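Start with what the family already knows. Write down the child's full name, the parents' names as they would have used them at the time, the town, and the earliest and latest year the baptism could have taken place. If you only have a decade, write down the decade. A chaplain or archivist can work with a wide range, but not with a guess presented as a fact.

This guide is for people looking for a baptism entry from an English-speaking chaplaincy abroad. The same steps work for marriages and burials, with small differences given near the end.

## 1. Work out which congregation it was

Many towns had more than one. In Clornov there was the harbour chaplaincy, a school chapel and, for a few years, a priest who visited the cement works at Brernov once a month. All three kept separate books. A family who say they were "baptised in Clornov" could be in any of them.

Look for clues in:

- the backs of photographs
- godparents' letters and cards
- a prayer book or Bible given on the day
- the father's or mother's employer, as company towns often had their own arrangements

Godparents are worth chasing early. They often kept the service card when the parents lost it in a move. 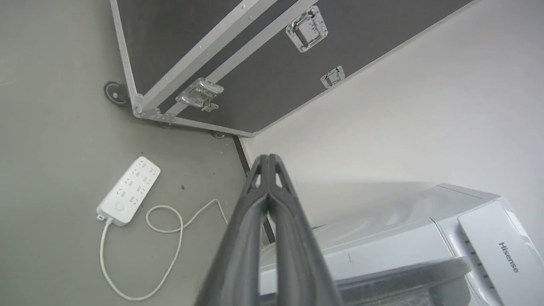

*Photo: Anca Furtună*

## 2. Find out where the books are now

A chaplaincy that is still open usually holds its current register, and sometimes the one before it. Older volumes may have been sent to a diocesan office, a national archive or a library at home. When a congregation closed, the books often travelled with the last chaplain or went to the nearest church that would take them.

Write to the nearest open congregation first, even if it is not the right one. The Clornov registers were listed for years as missing. They were in a vestry cupboard at Brito, two hours up the coast, and the people there had always known about them.

Ask these questions in your first letter:

1. Do you hold baptism registers for these years?
2. If not, do you know who does?
3. Is there an index?
4. Is there a charge for a search or a certified copy?

Keep it to one page. Leave the family story out for now.

## 3. Ask for a search

Give the details you wrote down at the start, and nothing you are unsure of without saying so. Mark doubtful items with a question mark. Spellings change a great deal when a clerk writes down a name in a language that is not their own, so list the versions you have seen. We found one surname spelled three ways within a single family, twice in the same hand.

Allow eight weeks before you write again. Most of these offices are staffed for a few hours at a time, and searching is done after the services, the hall bookings and the post.

If you are allowed to search the books yourself, bring a pencil, a notebook and a ruler for keeping your place on the line. Do not rely on the index. The index to the second Clornov volume stops at page 104, although the entries go on well past it.
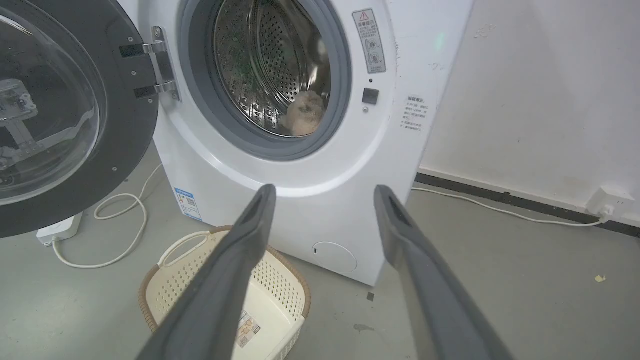
**Category:** Family history › Church registers

## 4. Copy the entry properly

Copy everything, including the parts that look dull. A typical entry gives:

- date of baptism, and sometimes date of birth
- Christian names
- parents' names
- address or "abode"
- father's occupation
- name of the officiating minister
- godparents, if there was a column for them

Write down the volume, page and entry number too. Without these, the next person has to start again. Copy abbreviations as they stand and put your reading of them in square brackets. If a word can't be read, write [illegible] and move on.

Check the margin. Later notes were often added there, such as a confirmation, a change of name or "received into the church", where the child had been baptised privately at home some weeks earlier.
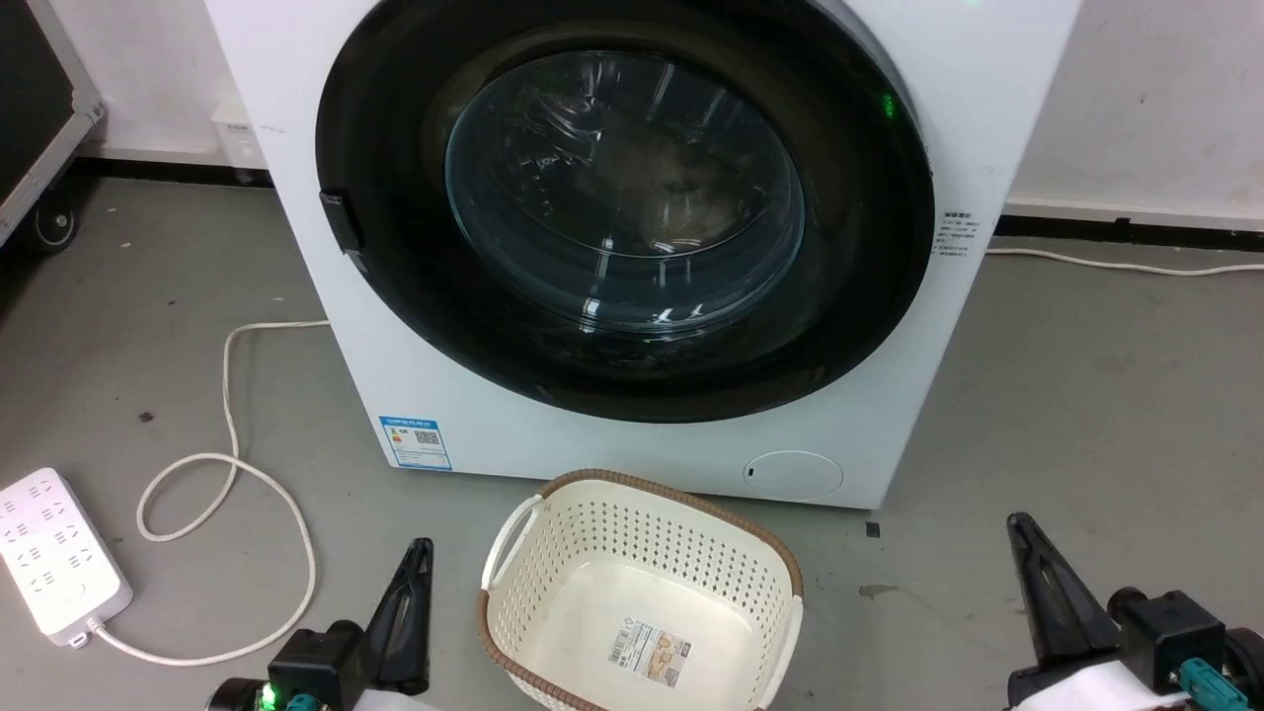
*White front-loader on a concrete floor.*

## 5. If nothing turns up

Widen the years first. Families on long contracts often waited for home leave, and a child born abroad may have been baptised in a grandparent's parish at the age of two or three. Older brothers and sisters were sometimes done on the same day, so search for them as well.

Then try other denominations. Where there was only one chaplain in a district, people went to whoever was there.

After that, look at printed sources. Anca Furtună's typed list of the Brito and Clornov entries has over 2,000 names in it, with the sixteen loose certificates from the Flastik camp at the back. It is arranged by the mother's surname where this is known, which catches people out.

## Marriages and burials

For marriages, check whether there was a civil ceremony at a consulate as well. The two dates may differ by a day or more, and both can be correct.

For burials, ask who ran the cemetery. It was often a separate body from the church, with its own plot book and its own key.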